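Home Datasets Benchmarks Docs Contact

# Vemilell: small household chores, two arms

Maintained by Danilo Dagdag and Cherry Mae Baluyot, Pikbridge.
Last updated: October 18, 2024

## Summary

Vemilell is a set of 1000 teleoperated episodes covering 21 chores of the kind done at a desk or kitchen table. It was collected to measure how far current policies are from doing such work unattended. Card holders, booklets and other folding items form the Pangilinan subset, the hardest of the 4 subsets.

## Views

Wrist, wrist, fixed. The red card holder is in all three.

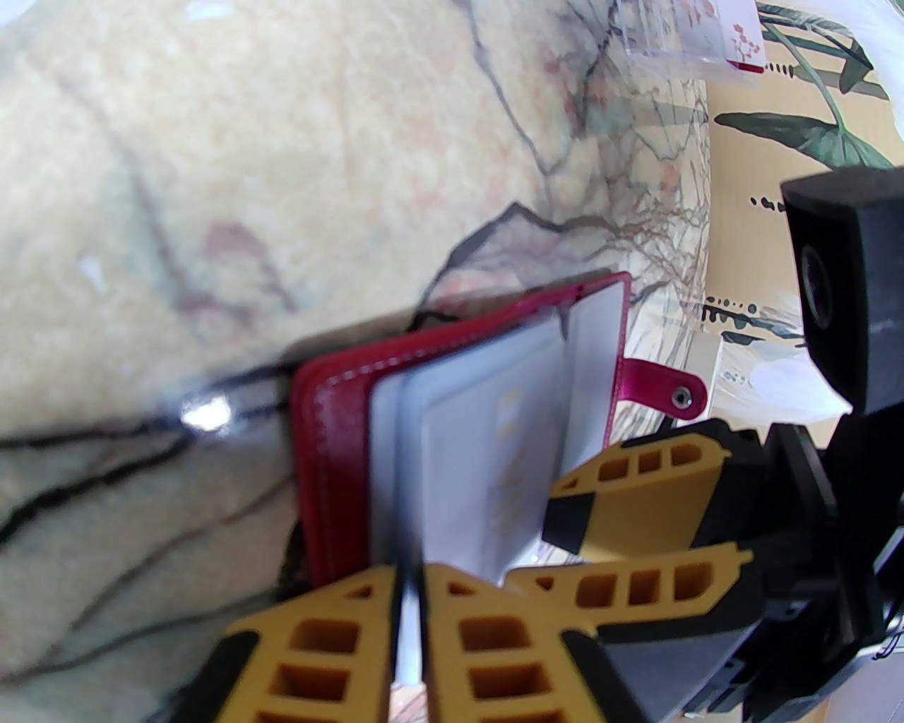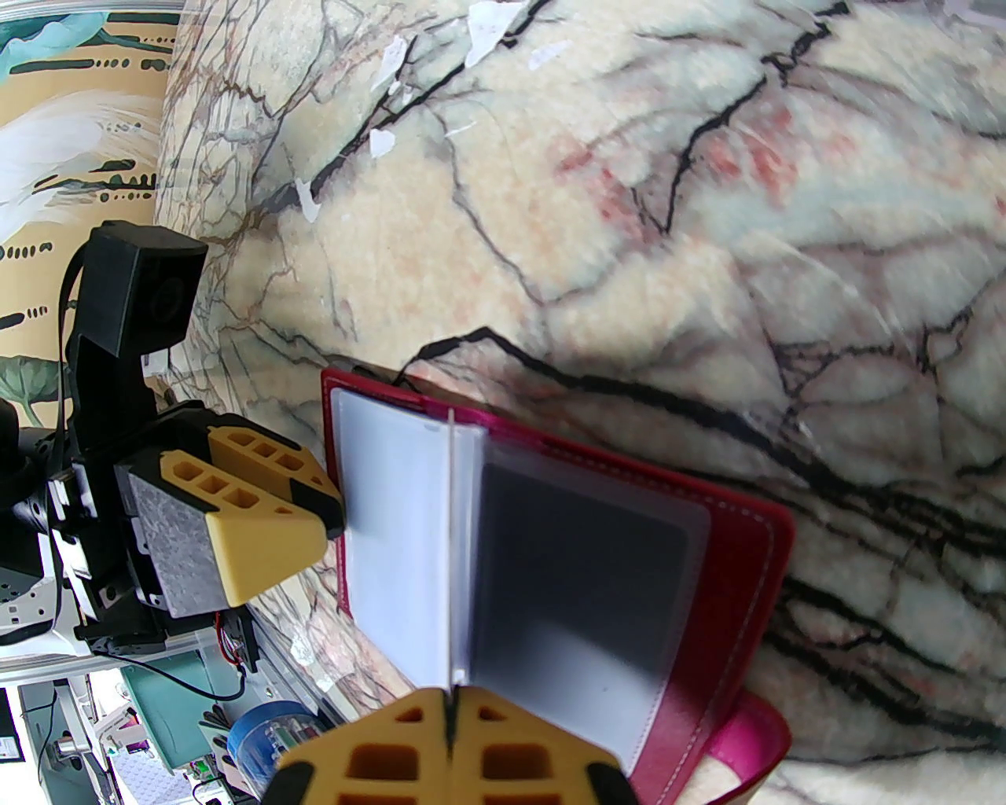
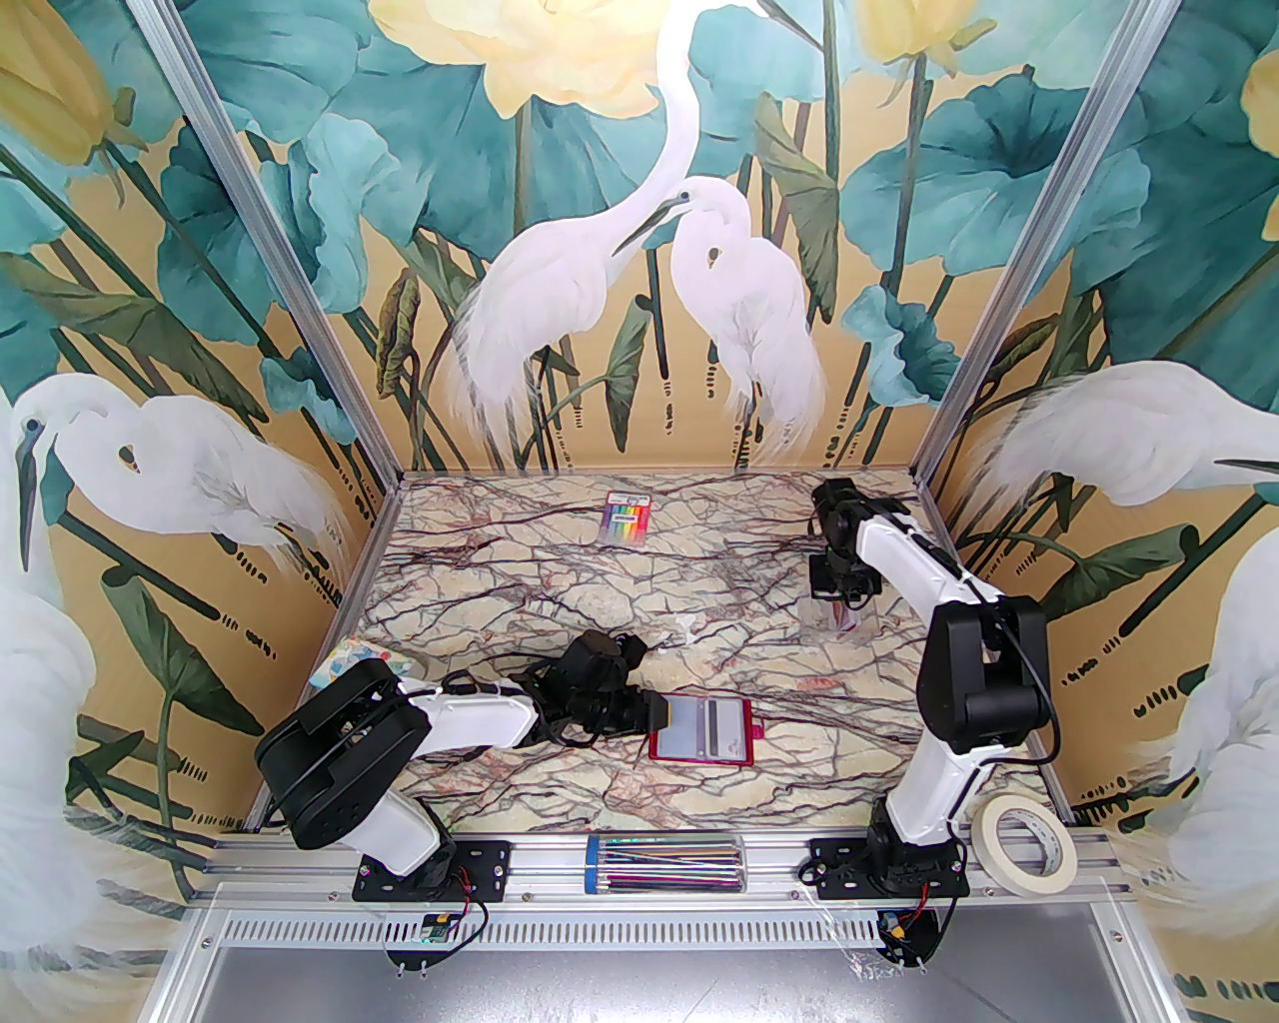 Reading time: 2 min

## Why folding items

A cover, a spine and several clear sleeves move separately. Closing the grip on the cover can drag a sleeve along with it, and a sleeve pushed at the edge can bend before the holder shifts. Clear plastic also gives poor depth readings. Our baseline policy handles rigid boxes well and does badly on this subset.

## Scoring

An episode is a success if the item reaches the goal state with no human contact. Partial credit is not given. Regrasps are allowed and logged. Two annotators label each episode; disagreements go to the Drandby review queue.

## Known limits

- Lighting and table pattern vary little within a subset.
- Operators were experienced. Episode times should not be read as typical.
- Episodes recorded before June use the old gripper calibration. See `calib/README`.
- Results say nothing about floors, laundry or anything heavier than a full mug.

## Loading

Each episode folder holds the video streams, joint states and one label file. Timestamps are in seconds from episode start. Report missing streams through the issue tracker with the episode number.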